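Posted in: Home & Laundry > Blankets, Throws & Bedding

Red fleece keeps shedding on my blue bedspread

gistley_anoma
Hi all, hoping somebody has been through this! I have a fuzzy blue bedspread I dearly love, and a piece of red fleece I fold at the foot of it for the cat (well, he thinks it's his). Since February I've been picking red fluff off the blue every single morning. Do I wash them together, apart, or give up?

ObadiaN
Apart, always. Wash the red one cold, inside a pillowcase, and skip the softener. I did 2 rounds and the fluff mostly quit.

orlando_cusi
I'd disagree about the pillowcase, friend. Fleece needs room to move or the lint just stays put. Shake it outdoors first, then a low tumble.

gistley_anoma
Thank you both! I'll try Orlando's shake first, as it costs me nothing but a trip to the porch. 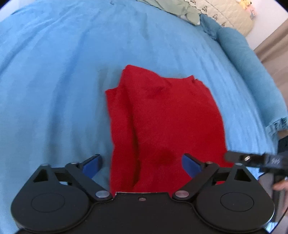 I should have said the top edge is a bit uneven and one corner is fraying, so maybe I ought to hem it before it goes anywhere near the machine?

ObadiaN
Hem first, yes. A plain zigzag is plenty.

Comments (2)

Rajitha J.: Blanket stitch by hand looks sweeter, and it's a nice evening's work.

laveck146: Mine shed for a year. I switched to a blue one!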